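Week 5: Borders and the Eye
Notes by Leonor Cardoso

Welcome back, everyone! Last week we wandered (at some length, sorry) through colour on flat cloth, and now we come to borders, which I could happily talk about until February.
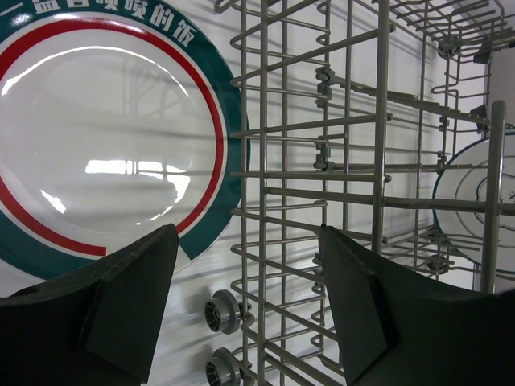
Fig. 13. Plate with a green band and a red ring, both interrupted by a gap.

A border tells the eye where to rest, and a break in it makes us look twice. Please read Ogola's chapter, pages 194 onward, before the tutorial.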